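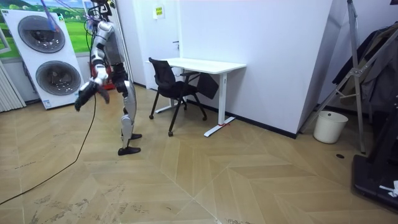 How often does a herringbone floor need new oil?

In a living room or hallway, once a year is enough for most homes. A kitchen floor, or a room with a door to the garden, is better oiled every six months.

Jallia Floor Oil for herringbone and other pattern floors

Jallia is a hard oil for indoor wood floors. We have developed it at Wieser for floors where the blocks lie in different directions, because such floors show every mistake in the oiling. On a normal plank floor you work along the grain and the eye forgives a lot. On herringbone the grain changes its direction with every block, and oil that is too thick stays standing in the joints and becomes shiny there. Jallia is thinner than our standard oil Ekance and stays open for longer, so you have time to take away what the wood does not want.

Sizes
Can of 1 litre, enough for 16 square metres in two coats
Can of 2.5 litres, enough for 40 square metres in two coats
Sample bottle of 100 ml, one per household

Colours
Clear, Clear Matt, Light Natural, Smoke, Walnut Brown. Light Natural contains a little white pigment and keeps oak close to the colour it has after sanding. Clear makes oak warmer and a little darker. Please always test on a spare block or in a corner behind a door. The colour cards in the shop are made on oak, and the result on ash or beech will be different.

What you need
A short-haired roller or a wide brush, a white pad, and cotton cloths which do not lose fibres. For more than one room we recommend a floor machine with a single disc. It can be rented from us for one day or for a weekend, with the pads included.

Preparing the floor
Sand the floor in three steps and finish with grit 120. With herringbone, do the last step with a disc sander, not with a belt machine, as the belt always goes across the grain on half of the blocks and leaves scratches. Vacuum twice, also along the skirting boards. The floor must be dry and the room should have between 16 and 25 degrees.

Applying
Stir the can well, down to the bottom. Put on a thin coat and work in fields of two or three square metres. Wait 20 minutes, then rub the oil in with the white pad until the surface looks even. Take off all the rest with a cloth. Look at the floor from low down, against the window – wet places in the joints are easy to see in this way. The second coat can follow after 13 hours.

You may walk on the floor in socks after one day. Furniture can come back after three days, carpets only after two weeks. In this time please do not clean with water.

Warning: cloths with oil on them can catch fire by themselves. Lay them flat outdoors to dry or keep them under water in a closed metal bucket.

Care
For weekly cleaning use Urnard wood soap, two caps in a bucket of lukewarm water, and wring out the mop strongly. Do not use a steam cleaner. When a place near the door or under the desk becomes dull, it can be oiled alone, without sanding. This is the big advantage of oil compared with varnish.

Questions we receive often

Can Jallia go over varnish?
No. The varnish must be sanded away completely, also in the joints and the bevels.

Can it be used with underfloor heating?
Yes, but turn the heating off two days before you start and leave it off until the third day after the last coat.

My floor was oiled with another product. Must I sand?
If the old oil is dry and the floor has no wax, a good cleaning with intensive cleaner is normally enough. If you are not sure, put a drop of water on it. When the drop goes in within a few minutes, the wood will also take the oil.

Delivery and advice
Cans in stock leave our warehouse on the next working day. Smoke is mixed to order and needs one week. For floors above 400 square metres please ask for a separate price; Mathias Brunner answers these requests and can also send the data sheet. Unopened cans can be returned within 30 days, except for mixed colours.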